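Oiling a wood tabletop, still sticky after days

plukside_jo
Posted 10 Jul 2025

Need help quick. Sanded my old kitchen table last weekend, put on Nulton hardwax oil, two coats, and its still tacky. Dark brown wood, no idea what kind, came with the house. My in-laws get here in 16 days and I need to eat off the thing. Do I wait or strip it? Basement is cool and kind of damp if that matters.

3 replies

Hélder Ramalho
Damp and cool matters a lot. Oil needs air and warmth to cure. Also my guess is you put it on too thick, everyone does on the first try.

Don't strip yet. Get a rag with a little mineral spirits, wipe the whole top, go with the grain. Wipe again with a clean dry rag. Then move it upstairs or run a fan and dehumidifer. Leave it alone two, three days. If a fingernail still drags, do the wipe again.

Lay the rags flat outside to dry, please. Oily rags in a pile can catch fire.

gasket_tom
just wait lol. mine took 10 days

Marnie K.
Agree with Hélder mostly. What grit did you stop at? If you went super fine the wood can't take much oil and it just sits on top. I stop at 120 or 150 on tables.

Next time one thin coat, wait 15 minutes, wipe off everything that hasn't soaked in. Looks like nothing's left. Fine.

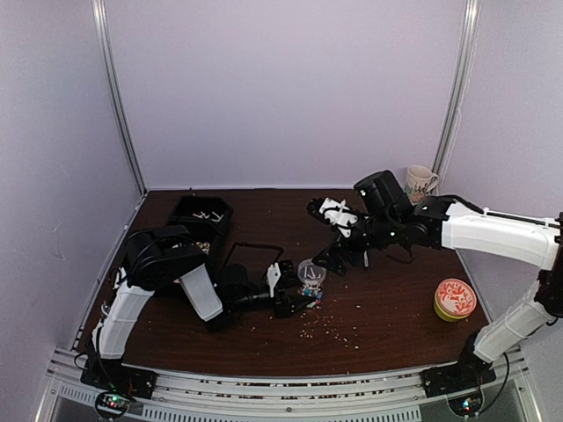 Dark wood shows every missed spot too, so check it from a low angle with a lamp before you walk away. And test under the leaf or somewhere hidden first. I skipped that once with Åberg oil and got a blotchy patch I still put a fruit bowl over.

For the in-laws, tablecloth is ok once its not tacky, but no hot pans for a few weeks.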